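Second season at Pornley closes with kiln and storage pits recorded

The second season of excavation at Pornley ended in December with the full recording of a pottery kiln and a group of storage pits on the lower terrace. The work was directed by Antonina Ostapchuk, with Leobardo Medrano supervising the trench on the slope.

The kiln was first noticed last season as a patch of reddened clay under the plow soil. It has now been cleared down to the floor of the firing chamber. The outer wall survives to a height of 80 centimeters on the uphill side, where soil washing down the slope covered it early on. On the downhill side only the lowest course is left. The stoke hole faces west and was found blocked with broken tile and ash.

Ostapchuk said the floor had been relaid at least once. "There is a clean line between the two surfaces, and the lower one is badly cracked," she said. "They put new clay straight over the old and went on using it."

Pottery from the fill is mostly plain kitchen ware: shallow bowls, lids, and a heavy storage jar with a thumbed rim. Four of the bowls are warped and stuck together, and were probably thrown out after a bad firing. Similar jars are known from the earlier dig at Huerta, farther down the valley, but the clay there is paler and has more grit in it.
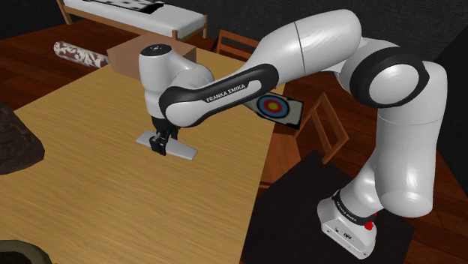 The storage pits lie east of the kiln, in two rows. There are six in all, cut into the hard yellow subsoil and lined with a thin coat of lime. Most had been emptied and backfilled with household waste, including animal bone, oyster shell and part of a quern. The exception is the northernmost pit, which still held a layer of charred grain across the base. Emiliano Tovar took samples from the whole layer, and sorting is under way. Barley has been identified so far, along with a smaller amount of vetch.

A short length of wall running between the pits and the kiln is harder to place. It has no foundation trench and does not line up with either feature. Medrano thinks it belongs to a later field boundary — the stones are unworked and set without mortar — but no dating material was found against it.

The finds have gone to the store at Bellau, where Estrella Valdovinos is drawing the pottery. Deividas Kivi is preparing the site plans and section drawings. Both sets will appear in the interim report, together with the grain results if they are ready in time.

The trenches have been lined and backfilled for the winter. Next season's work will move to the upper terrace, where the survey showed a rectangular outline close to the old track.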